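About Us

Hi, I'm Amrit, and I run Skalton Walks with my sister and whoever we can talk into coming along. We started out in July, just the two of us and a thermos, because I'd moved to Sunport for work and didn't know a soul. I put a note up at the bakery asking if anyone fancied a walk before breakfast, and people came! Now there are 252 names on our mailing list and we go out every week, all year.

We stick to paved paths and easy grass, so you don't need fancy boots or a good set of knees. Our regular loop is the Feltska path, 4,000 steps if you turn back at the second bench (my sister swears it's more). We go slow. We stop for trees. Dogs are fine on a leash, and strollers do great on the pavement.

I get asked a lot if we close up for the winter, and no, we don't – it's my favorite time to be out. The trees are bare, so you get the whole shape of them, every little twig, and the path shines after rain. Bring a waterproof layer and keep off the muddy edges, they're slick.

Walks are free. If you'd like to chip in, there's a jar at Ouellet Coffee, where we end up afterward – get the cinnamon toast. To join, just drop us a line through the contact page and I'll write back, usually the same evening.

Comments

Dottie R.: Came with my mom last week, she's still talking about it. Is the jar cash only?

walkinpete: Any chance of a later start on Sundays??

Amrit Kennedy: Cash only for now, Dottie! And Pete, I'll ask the group – ten o'clock could work for me.

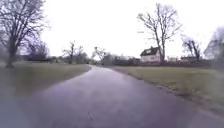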